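新闻稿
发布日期：7/24/25
发布方：Kirnside消费者信息中心

“免熨烫”三个字值多少钱？Kirnside发布居家纺织品标签核查结果，对行业通行说法提出质疑

Kirnside消费者信息中心今天公布一份关于居家纺织品标签用语的核查报告。报告查阅了1266份商品标签和网页说明，涉及床单、枕套、桌布、餐巾和厨房用巾五类产品。核查组想弄清楚一件很简单的事：标签上写的那些好听的话，卖家能不能拿出依据。

多数时候拿不出来，或者拿出来的东西与标签上的话对不上。

在全部样本中，带有“免熨烫”“抗菌”“越洗越软”“酒店级”这四种说法之一的商品占了大头。核查组向销售方逐一去函，请对方提供检测报告、检测方法或任何可供第三方复核的材料。收到的答复里，真正附有完整检测报告并写明洗涤次数的，只有22份。其余的答复，有的寄来宣传册，有的寄来另一款产品的证书，有的客气地感谢我们对品牌的关注，然后就没有下文了。

报告的执笔人Catalina Arancibia对此并不意外。“我做标签核查这几年，听得最多的一句话是‘行业里都这么写’。”她说，“这句话我相信是真的，行业里确实都这么写。可是消费者付钱买的是一条床单，他凭什么要替整个行业的写作习惯买单？”

关于“免熨烫”

这是报告花篇幅最多的一项。一块布洗完以后平整到什么程度，可以用标准样照对比评级，方法早就有，也不算贵。问题在于标签上几乎从不写等级。同样标着“免熨烫”的两条床单，一条可能洗过多次仍然平整，另一条可能头一回从洗衣机里拿出来就皱得像揉过的纸，而购买者在货架前没有任何办法分辨。

核查组还注意到一种越来越常见的写法，即在“免熨烫”旁边加一个很小的星号，星号对应的文字印在包装背面的折边里，内容是“及时取出并平整悬挂后效果更佳”。我们认为，任何一块布及时取出并平整悬挂以后效果都会更佳，这句话不需要花钱买。

品牌Warker在回复中表示，其产品所称“免熨烫”指的是“日常使用场景下的合理平整度”。核查组随后请对方解释何为合理，截至发稿未收到第二封回信。

关于“抗菌”

“抗菌”的情形稍微复杂。织物抗菌整理是真实存在的工艺，也有相应的测试方法，效果会随洗涤逐渐减弱，这一点从业者都清楚。可是在我们查阅的标签里，大多数只写“抗菌”或者“长效抗菌”，不写针对哪一类菌，不写洗涤多少次以后测得的结果。少数标签写了一个接近百分之百的抑菌率，数字醒目，字号比产品成分还大，却没有说明那是出厂时的数值还是洗过以后的数值。

对普通家庭来说，一条厨房用巾是否卫生，更取决于多久换洗一次、能不能彻底晾干。为一个无法核实的词多付一笔钱，我们看不出必要。
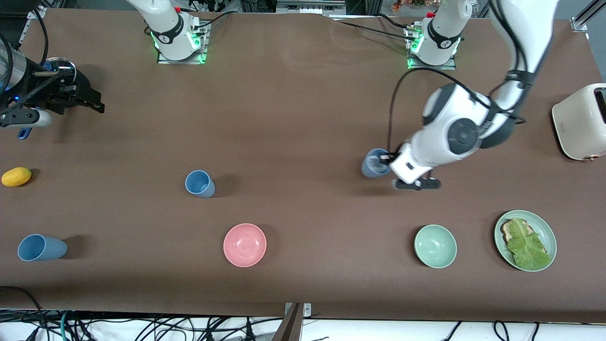

桌布的情况值得单独说一说。与床单相比，桌布的标签更随意，许多商品甚至不写缩水率。有人会觉得桌布缩一点无妨，可是尺寸本来就卡得紧的长桌，洗两次以后两头各短一截，这块布基本就只能改作他用了。核查组建议消费者购买棉麻类桌布时预留余量，并且在第一次洗涤之前不要剪掉吊牌。品牌Kadrić是为数不多在标签上直接写出缩水率的一家，该数值我们没有独立检测，因此不作评价，只指出一点：写出来并不难。

关于“越洗越软”

这句话几乎无法证伪，大概也正因为如此才受欢迎。柔软是手感，手感因人而异。有些面料洗过几次以后浆料脱落，摸起来的确会软一些，这是多数新布都会有的变化，不足以构成某个品牌的独门优点。也有些布越洗越薄，薄了自然也软。标签没有说明消费者得到的是哪一种软。

关于“酒店级”

核查组没有找到任何一份能解释“级”字的文件。酒店有贵的有便宜的，床单也一样。有销售方回复称，该说法表示产品“与部分酒店所用产品风格相近”。按照这个标准，任何一条白色床单都可以叫酒店级床单。

还有纱支数。纱支高并不必然意味着耐用，高支纱往往更细更娇气，部分商家又把多股纱拆开重复计算，让数字显得更体面。报告对这类计算方式作了说明，附在正文第7节，语言尽量写得浅白。读者如果只有时间看一节，我们建议看这一节。

行业的回应，以及我们的看法

报告定稿之前，Kirnside把与各品牌有关的段落发给了对方，并给出足够的答复时间。线上零售平台Jetar的答复最长。Jetar认为，标签用语属于“商业表达”，消费者“普遍能够理解其修辞性质”，并表示平台已在今年June推出“诚信用语倡议”，鼓励入驻商家自愿参加。

我们读了这份倡议。全文2页，其中没有列出任何一个不应使用的词，没有写明由谁检查，也没有写明不遵守会怎样。参加的商家可以在商品页面上挂一枚绿色徽章。换句话说，原先标签上有一句无从核实的话，现在多了一枚无从核实的徽章。

至于消费者是否“普遍能够理解”，如果真是这样，商家大可以把这些词删掉，销量应当不受影响。我们很愿意看到有人试一试。

Catalina Arancibia说：“每次谈到标签，总有人提醒我要相信市场会奖励诚实的卖家。我没有看到这个奖励。我看到的是，认真写缩水率的那一家，摆在写着‘奢享云感’的那一家旁边，价格更低，字也更小。”

报告也承认自身的局限。本次核查针对的是标签和书面材料，没有对样品进行实验室检测，因此不能据此断定哪一件产品质量不好。没有提供检测报告，也可能是销售方规模小、文件管理混乱，或者收信的人根本不知道该把信转给谁。我们没有公布不合格名单，理由也在于此：材料缺失与产品不合格是两回事，混为一谈对谁都不公平。但是，把一句话印在包装上的人，理应知道这句话从哪里来。

给消费者的几点建议

看成分和克重，这两项通常比形容词可靠。

遇到“抗菌”“免熨烫”一类说法，可以直接向客服索要检测报告，注意报告上的产品名称、颜色和规格是否与所购商品一致，并查看测试前的洗涤次数。

对没有数字的“长效”“持久”，当作没有写。

对有数字的，问清楚数字是怎么测出来的。

新买的床品和桌布按照洗标洗一次再决定是否留用，前提是先确认店家的退换条款允许这样做。不少店家不允许，而这一条往往写在页面最底下。

旧床单如果还完好，可以继续用。这条建议没有商家赞助。

后续工作

Kirnside将继续收集消费者寄来的标签照片，并计划对窗帘和浴巾类产品进行同样的核查。来信请附上购买渠道、成分标注以及包装正反两面的清晰照片，折边里的小字也请一并拍下。我们不接受品牌方推荐的样品，也不为任何产品出具推荐意见。

报告全文及去函样本可向中心新闻联络处免费索取。转载请保留“没有进行实验室检测”一句的原文。

关于Kirnside消费者信息中心

Kirnside消费者信息中心长期从事日用品标签与广告用语的比对工作，经费来自订阅者会费和出版物销售，不接受被核查企业的广告投放。

新闻联络：Catalina Arancibia，Kirnside消费者信息中心新闻联络处

（完）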